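Floltidmont
Home / Bath & Grooming / Tubs / Claltden folding dog tub

Claltden Folding Dog Tub
Raised, with side door and ramp
In stock. Ships from our back room, usually the next working day.
Price shown at checkout once you pick a size

Colors: Gray, Sand
Sizes: Regular, Long

Hi, it's Pavithra Hegde again. I write all of these pages myself, so if you've landed here looking for a neat little list of features, scroll down, there is one. But I'd like to tell you about the tub first, because I've been washing my own dogs in one for ages and I have a lot of opinions about it.

I have two dogs. Biscuit is a terrier mix and could be washed in a salad bowl. Moose is a Newfoundland cross who hates the bathroom, hates the hallway leading to the bathroom, and can hear me pick up a towel from the far end of the yard. For years I did him in our regular bathtub, on my knees, with my chin on the edge of the tub and water going down my sleeve. Then I did him outside with the hose, which worked until December. Then I bought a cheap folding tub with thin legs from a place I won't name, and Moose leaned on it and that was the end of that tub (and of my geraniums).

So when Hernán Cárdenas drove over with the first Claltden in the back of his van, I didn't say anything nice. I just put Moose in it. He leaned. It held. He leaned on the other side. It held there too, and I ordered a batch for the store that same afternoon!

What it is

The Claltden is a tub on legs. The basin is a soft, thick liner hung on a metal frame, with a door on one side that swings down and a ramp that hooks onto the sill. You stand up straight while you wash. The whole thing folds flat enough to slide behind a washing machine or hang on a garage wall, and the ramp clips to the outside when it's folded so you don't lose it. I've lost the ramp to every other piece of dog equipment I've ever owned, so I'm grateful for that clip every single time.

It fills from a hose or a shower hose and drains from a spout at the low end. The floor has a slight slope toward the spout. You won't see it when you look at the tub but the water finds it.

Which size

Regular is right for most dogs. Beagles, spaniels, collies, standard poodles who will stand still. Long is for your shepherds, retrievers, hounds and anything like Moose. If you're stuck between the two, measure from the chest to the base of the tail while the dog is standing, then add enough room to get your hand in at each end. The size chart is under the photos. People often go by weight and I wish they wouldn't – a chunky bulldog fits in a Regular just fine, and a skinny greyhound will have his nose out over the end of it.

If you have one of each, buy for the big one. Biscuit looks ridiculous in the Long but he gets clean.

The door and the ramp

This is the part I get the most email about. The door latches with a lever at each end, and both levers have to be all the way down or it will weep. It won't gush, but you'll have wet socks. Push down until you feel it go over the hump. On a brand new tub the seal is stiff and you may have to lean on the door with your hip. It softens up after the first few washes.

The ramp has a rubbery surface with ridges running across it. Most dogs walk up it fine. Some don't, and what worked for Moose was leaving the ramp flat on the kitchen floor for a week and feeding him on it. Then I propped one end on a phone book. Then I hooked it to the tub, dry, no water anywhere, and put his dinner in the basin. Yes, he ate dinner in a bathtub for a few nights. My husband has photos. But now he goes up on his own, with a big sigh, and I haven't lifted that dog since.

Please don't use the ramp as a step for people. I know you're going to want to. It's a dog ramp.

Setting it up

There are no tools and I can do it alone. Stand it on its edge, pull the legs until they click, lay it over, push the center brace down. The first time will take you a while and you'll say some words, and after that it's quick. The printed sheet in the box has the pictures in a slightly odd order, so here's mine:

Legs first, both pairs.
Center brace down and locked.
Liner hooks onto the pegs, starting at the spout end.
Door up, levers down.
Drain hose on the spout, other end somewhere sensible.
Ramp last.

If the liner seems too small, you started at the wrong end. Take it off and start at the spout. I've done this on the phone with so many people now that I can hear it in their voice before they ask.

The leash rings

There's a ring at each corner of the frame. They're for a short grooming loop, which is in the box, and the loop has a quick release. Don't tie a dog to them with a regular leash and go find the shampoo. Have the shampoo with you. Have everything with you, really. I keep mine in the hanging caddy (sold separately, it's made by Lirelar and it's on the caddies page) with the shampoo already thinned out in a squeeze bottle, a washcloth for faces, and cheese.

Washing, the way I do it

You didn't ask, but you're on the page, so.

Brush first. If you wet a mat it turns into felt and you'll be cutting it out later. I brush Moose on the porch the night before and the birds take the fluff.

Lukewarm water, cooler than you'd like for yourself. Test it on the inside of your arm. Start at the back feet and work up and forward, and leave the head until the very end. As soon as the head's wet they shake, so you want the rest of the job done by then.

Thin the shampoo. A squirt in a bottle of water goes further and rinses out faster than a blob straight on the coat. For thick coats I part the hair with my fingers and put it right at the skin.

Rinse until you're bored, and then rinse again. Armpits, belly, between the toes. Nearly every itchy dog I hear about after a bath at home had soap left in the armpits.

Faces get the washcloth and plain water. No shampoo near the eyes, no hose in the ears.

Towel in the tub before you open the door! Let them shake in there, with the door up, and you'll keep your walls.

What's in the box

Frame with liner fitted
Side door and ramp
Drain hose and clamp
Grooming loop with quick release
2 spare door seals
Patch kit for the liner
Printed setup sheet

What isn't in the box: a sprayer. We carry the Joly hand sprayer, and it's the one I use, but any sprayer with a normal garden thread will fit. If you're running from an indoor shower you'll need an adapter. Ask me before you order, tell me what kind of shower you have, and I'll pick it out for you.

Looking after it

Rinse it, wipe it, let it dry open. Don't fold it wet. I know, it's late, the dog is tearing around the house and you want it out of the way, but a wet liner folded up in a garage will smell like a pond and then you'll write to me about it. Hair catches in the spout screen, which pulls straight out. No bleach. A bit of dish soap does the job, and for hard water marks I use white vinegar.

Seals wear out eventually. You get spares with the tub and more are on the parts page, along with liners, levers and legs. I've had customers replace a liner a dog chewed through and keep using the same frame. That's a good way to own a thing, I think.

Things I don't love

It's heavy. You can drag it alone but carrying it up stairs is a job for two. The gray shows hair and the sand shows mud, so pick according to your dog. The drain hose is short if your tub is far from a floor drain, and I've told Hernán this more than once – he says a longer hose drains slower, and he's right, but I'd still like the choice. The feet are adjustable, though they turn hard in cold weather, and I use a strap wrench on mine.

And it's not a tub for a dog with a serious back problem unless your vet says the ramp is okay. Please ask them.

Who's bought it

We've sold 1,421 of these as of 11 February 2022, which is a silly number for a store our size. A lot went to regular families. Some went to shelters and a few to people who groom for a living. Ismael Peixoto has put some 1,000 dogs through his, by his own tally on the garage wall, and the only thing he's replaced is the seal. Jhair Alvarado bought a Long for a pair of bloodhounds and tells me the ramp is now where the older one naps.

Returns

If it doesn't suit you, write to me. Used is fine, hairy is less fine, please rinse it. Keep the big carton for a little while until you're sure. If something arrives bent or missing, send me a photo of the part and I'll mail the replacement without making you send the old one back.

Goes well with

Joly hand sprayer
Lirelar hanging caddy
Drying coat, all sizes
Spare seals and liners

Customer comments (newest first)

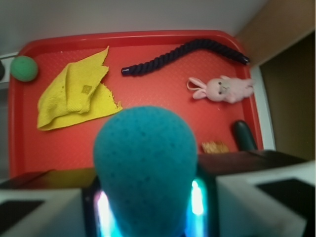
Halyna Melnychuk
Bought the Long for my old Lab and I agree about the feet being hard to turn, I ended up putting a drop of oil on each one and they move fine now. The dinner in the tub trick took us about a week and she walks right up. My one question is whether the door can be moved to the other side, since mine has to stand with that side against the laundry sink. Would also buy a longer drain hose if you ever get Hernán to make one.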